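Le club de robotique Holo prépare son concours de tri

25 septembre 2019

Les étudiants du club Holo travaillent depuis le mois de juin sur un bras KUKA qui doit vider un bac d'objets mélangés.
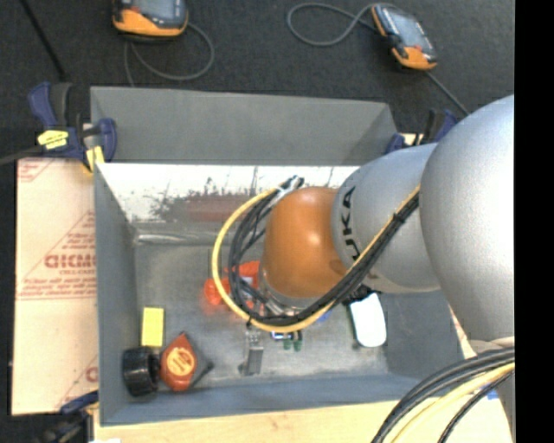 Des objets de formes très différentes

Le règlement du concours de Griravska demande de saisir des objets que le robot ne connaît pas à l'avance. Pour s'entraîner, l'équipe met dans le bac gris des choses ordinaires, par exemple un rouleau de ruban noir ou un bloc jaune rectangulaire. « Les objets ronds nous donnent le plus de difficultés, parce que le robot choisit mal le point de prise », explique Siham Rawashdeh, étudiante en troisième année. Son camarade Osvaldo Rizzi s'occupe du programme de mouvement et du passage des câbles autour du poignet.

Pendant l'épreuve, chaque équipe dispose de 10 minutes. L'année dernière, le club a terminé à la troisième place sur 19 équipes. Il a fait depuis plus de 97 essais complets, tous notés dans un cahier que les nouveaux membres peuvent consulter.

Les étudiants intéressés peuvent écrire à Dima Smadi, responsable des inscriptions. Aucune connaissance en programmation n'est demandée.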